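How Does a Robot Know How Hard to Squeeze?

Pick up a potato chip. Now pick up a full water bottle. You squeezed the bottle a lot harder, didn't you? And I bet you never even thought about it!

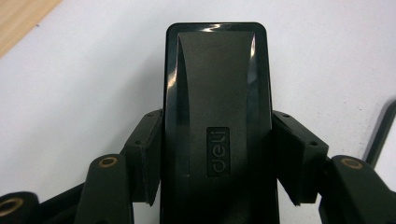 My job is writing the part that a robot can't do without thinking. I work on software, which is the set of instructions that tells a machine what to do, and the program I spend most of my day with is called Likora. Likora is in charge of one thing: holding on.

Let me take you through one grab, the way Likora does it.

First comes looking. A camera sends in a picture, but to a computer a picture is only a giant grid of numbers, one little bunch for every dot of color. Likora has to work out which dots belong to the thing and which belong to the table. Shiny stuff is tricky (really tricky!) because a bright streak of light can look like an edge. I once spent a whole December teaching it to ignore reflections, and it still gets fooled by spoons.

Next comes planning. Where should the fingers go? If you pinch a ruler at one end, the other end droops. Pinch it in the middle and it stays level. So Likora tries out lots of pinches in its head, so to speak. It makes up 400 of them, gives each one a score, throws out the bad ones and keeps the best. You'd be bored silly doing that, but a computer doesn't mind.

Then the squeezing starts, and this is my favorite part. The program doesn't say "close!" and hope for the best. It says "close a tiny bit," then checks, then "a tiny bit more," then checks again. If the fingers stop moving even though the motor is still pushing, they've probably touched something. We call this a feedback loop. It goes around and around: do a little, check, fix, do a little more.

You use feedback loops too. When you fill the bathtub, you stick your hand in, turn the tap, and stick your hand in again. Same idea, only Likora goes a lot faster.

How hard is hard enough? My friend Ásdís Ingvarsson and I argue about this all the time. She likes a gentle start, so nothing gets crushed. I like a firmer one, so nothing gets dropped. Right now the program has 8 levels of squeeze and starts at level 2, so I guess she's winning. If something starts to slip, it goes up a level and checks again.

Want to try being the robot? Get a grown-up's okay and find a sponge, a plastic cup and an empty cardboard tube. Shut your eyes and have a friend put one on the table. Your friend is the camera and can only say "left," "right," "forward," "back" or "down." You're the fingers. Pick it up using just your thumb and one finger, and squeeze as softly as you can.

Then swap places. Being the camera is harder than it sounds, especially if your friend has the giggles!

Contact Tresodness Kids | Copyright Tresodness | Back to top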